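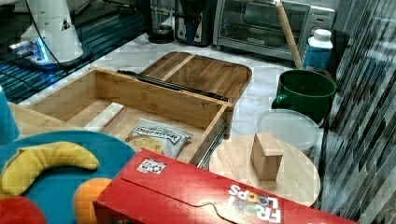
石材台面多久需要重新涂一次防护剂？
厨房台面每12个月涂一次；滴水测试不合格时，应提前处理。

4.3 台面防护剂的涂布

适用范围：经抛光或哑光处理的大理石、石灰石台面。人造石英石台面不适用本节。

准备
1. 移走台面上的全部物品，用中性清洁剂擦洗，再用清水擦两遍。
2. 静置干燥24小时。台面温度应在10至25℃之间。
3. 用美纹纸遮盖水槽边缘、灶具边框及木质收口条。

滴水测试
4. 在常用操作区滴一小滴清水，等待10分钟后擦去。
5. 石面颜色变深，即为不合格，继续第6步。颜色无变化，可推迟三个月再测。

涂布
6. 摇匀Brirkia防护剂（300毫升装，货号1647），倒少量于无绒布上。
7. 沿同一方向薄涂，每次处理的区域不超过半平方米。
8. 等待8分钟，用干布擦净残液。残液干结后会留下白斑，须用同一防护剂润湿后再擦除。
9. 间隔两小时，涂第二遍。

注意：防护剂只能延缓渗透，对酸蚀无效。柠檬汁、醋和番茄酱滴落后应立即擦去。

警告：本品含挥发性溶剂。施工时开窗通风，关闭明火，佩戴丁腈手套。用过的布须平摊晾干后再丢弃，不得揉成团放置。

固化
10. 涂布后6小时内不得沾水，24小时内不得放置食品。
11. 揭去美纹纸，在保养记录页填写日期和批号。

酸蚀痕迹的处理见4.4节。开裂或缺角请联系Hollmann售后，报修时注明故障代码41。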